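Products / Workcells / Kitchen and Pantry / Basow Two-Arm Counter Cell

Overview Workcells Arms Service Training Downloads Contact

Basow Two-Arm Counter Cell

The Basow is a pair of robot arms on a shared rail, built to work at a kitchen counter. It is made for staff kitchens, canteens and small prep rooms where the same clearing and setting out gets done several times a day. Stover supplies the arms, the rail and the controller, and we fit them to a counter in your building or to one we bring with us.

The cell handles ordinary kitchenware. You do not need to buy special cups or trays. During setup we teach it the items you already own, and your own people can add more later from the tablet.

What it does

Standard tasks are moving cups and bowls between the counter and a tray, putting lids on and taking them off, setting utensils back in a holder, and folding or moving cloths. The two arms can work on one item together, with one holding while the other turns or lifts, or each can work on its own side. Tasks are stored as short routines. A routine can be run from the tablet, from a wall button or at a set time, such as 6:30 a.m. before the first shift comes in.

The cell does not cook, cut or handle open flame. It should not be used with knives. Glass is allowed if it is taught as a separate item with the grip force turned down.

What changes for your staff

Most buyers ask about this before they ask about price. The cell takes over part of a job, and the rest of that job has to be planned again. At Mackay, where the canteen serves 223 people over two shifts, the kitchen crew stayed the same size after the cell went in. Pacita Castillo, the shift lead, moved one person from clearing to hot prep and gave the early start to the cell. That early start had been the hardest slot to fill.

There is new work as well. Someone has to check the counter before a run, wipe the grippers down after it, and decide what to do when the arms stop and ask for help. At Mackay this takes 18 minutes per shift. Marilou Cruzado, who had worked the dish line, took the operator course and now does the checks and teaches new items. Her pay grade was changed to match, and we suggest that other sites settle this point before delivery.

We also ask that the people who use the counter now are in the room when routines are chosen. They know which cups stick together and which lids never fit. At Brunine the first list of tasks was drawn up in an office, and half of it had to be dropped in September when the crew showed us how the counter was used.

Working near the arms

The arms slow down when a person comes within reach and stop on contact. A stop button is fitted at each end of the counter. Staff may reach in to take an item once the arms are parked. Long sleeves and apron strings should be tied back - this applies to visitors too.

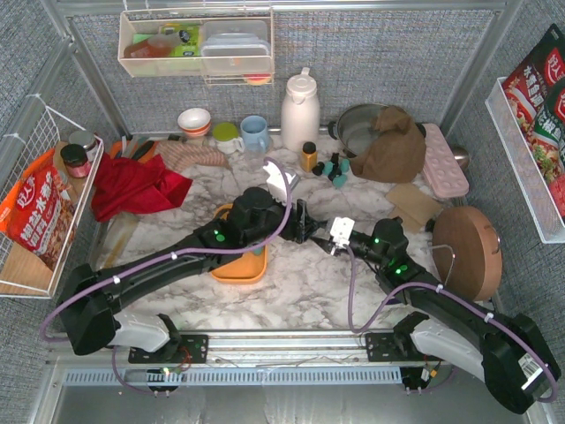

Both arms at the counter, on the front rail, with the grippers close together.

Fitting and service

The counter must be level and fixed to the floor or wall. Allow 80 cm of clear floor in front of the rail so that staff can pass. Fitting takes 2 days, and teaching the first set of items takes around a week, depending on how many there are. Dexter Yap runs site surveys and will tell you if the room is too tight.

Gripper fingers are wear parts and can be changed by the operator with a hex key. Cables, arm joints and brackets are serviced by us. Please do not move cable ties when cleaning, and do not spray water at the joints. A damp cloth is enough.

Training

The operator course is held at your site by Jomar Soriano or Amado Aquino. It covers daily checks, safe stops, teaching a new item and clearing a fault. No programming is needed. We train at least two people per shift so that leave and sick days are covered.

Ordering

The cell is sold outright or leased with service included. Send us a drawing of the counter, a list of the items you want moved, and your shift times. Quotes include the survey, fitting and the operator course.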